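Best way to clean and store knit desk throws / cloths at the office?

posted by truluden_ops
1091 views, 3 replies

So we moved to an open-plan floor in October and people brought stuff from home. Blankets, little knit cloths for the chairs, wipe-down cloths, you name it. Now there is fabric on every second chair and I'm the one who gets to write the "desk policy." Budget is 40 bucks.

What I need to know:
- chunky knit stuff, can it go in a normal machine? some of it is acrylic, some has no label at all
- where do you keep it when people share desks? no drawers, just open desks with low partitions
- mesh chairs — does knit snag on them or is that a myth

One coworker's pink one already lost its shape and she is Not Happy. I don't want to be the reason for the next one. We have a washer in the basement, old Grodex, top loader, 2 settings that work.

Thanks, typing this between meetings

Reply from knitwit_at_vadier

Did this at Vadier for 3 years so ok, quick version.

No label = treat it like wool. Cold water, mesh laundry bag, shortest cycle, no spin if you can stop it. Top loaders are rough on loose knits, the agitator grabs them. Honestly for anything chunky I'd do it in the sink. Squeeze, don't wring. Roll it in a towel. Dry flat, never over a partition, the weight of the water pulls it long and thats how you loose the shape.

Acrylic is easier. Machine is fine, but keep it out of a hot dryer, it goes limp and stays limp.
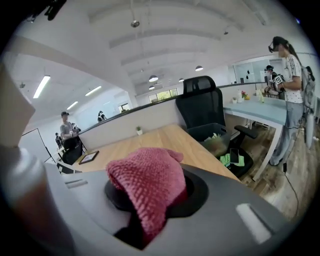
Storage is mostly about giving each thing one spot. A shared bin next to the chair works if somebody empties it, otherwise it's a pit. Chair seats are the worst place. Look at the mesh chair there, green cloth on the seat and a phone sitting right on top of it. Somebody grabs the cloth, phone goes on the floor. The coarse knits like the dusty pink one I'd fold flat and keep off the chair altogether, a shelf is good, a cotton bag on a hook is fine too. Don't hang the knit itself on the hook. Same reason as the drying thing.

Snagging is real btw. Not the mesh so much, its the levers and the armrest screws.

Oh and wash cleaning cloths seperate from the throws. Fabric softener on a wiping cloth and it just smears.

Reply from desk37

just ban them. we did. nobody died

Reply from Yazıcı Textile Care

Agree with most of the long reply, two additions. One, test for color before the first wash, esp. pinks and reds: damp white cotton, press on an inside corner for a minute, look for dye. If it bleeds, wash it alone every time. Two, the one that already lost its shape may be fixable. If it's wool, soak in cool water, lay it on a towel, push it back to size with your hands and pin the edges. Leave till fully dry. Acrylic won't really come back that way — you can steam it a little but keep the iron off the fabric, it flattens for good.

For shared desks, put a name tag on each throw. Safety pin and a bit of ribbon. Cheap, and it leaves you most of the 40 for mesh bags.

truluden_ops

Ok sink it is. Ordering mesh bags and ribbon today. Will try the pinning thing on the pink one if she lets me near it, pretty sure it's wool but will check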